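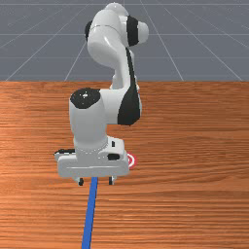
Perspective is the set of rules by which a flat surface is made to suggest depth. The rules are few, and a student who learns them early will use them in every later chapter of this book. The first concerns lines that are parallel on the ground and lead away from the viewer. Drawn correctly, such lines approach one another as they rise toward the horizon, as the thin lines on the gray ground plane do behind the table. Lines that run straight across the view behave differently. The far edge of the tabletop stays level, and the wood grain keeps the same direction.

Chapter 5 treats drawings with a single vanishing point. Section 5.1 defines the horizon line and relates it to the height of the eye. Section 5.2 sets out the Amier method for dividing a floor into equal squares, using only a straightedge and one diagonal. Section 5.3 applies the method to interiors, with measured drawings of the reading room at Lostholm prepared by Rebecca Piras.

Students should have completed the exercises on page 121 before beginning. A sharp pencil, a 40 cm ruler and plain paper are required. Construction lines should be drawn lightly and left in place, as they will be needed again in Chapter 6.

Key terms: horizon line, ground plane, picture plane, vanishing point, station point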